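Pallholm Computer Refurbishing – bench safety checklist
Station 11, November 28, 2018
Job: desktop tower, Closelano order 505

Power cord removed from unit – OK
Power button held down after unplugging – OK
Wrist strap tested – OK. Strap is getting short on adjustment, replace by April.
Table clear of drinks and loose screws – OK after a second look. One screw found under the parts holder.
Side panel stored off the floor – OK
Case lying flat and steady – OK
Case edges checked for burrs – Comment: fine on this one. Two units from the same order had sharp drive bays, so keep gloves at the bench.

CPU socket – Comment: keep fingers and cables away from the contacts while the bracket is up.
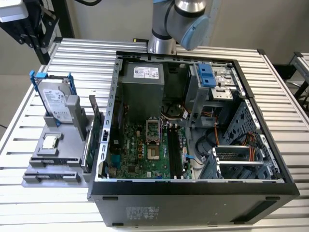 Parts in holder – OK. Drives go in upright with the carrier on, and processors go in the square recess. Do not stack cards on top of each other.
Power supply – OK, not to be opened at this station. Bad ones go to Allena with a red tag.
Extinguisher within reach – Not OK. It was moved to bay 19 and needs to come back before the next shift.

Recheck due: extinguisher only.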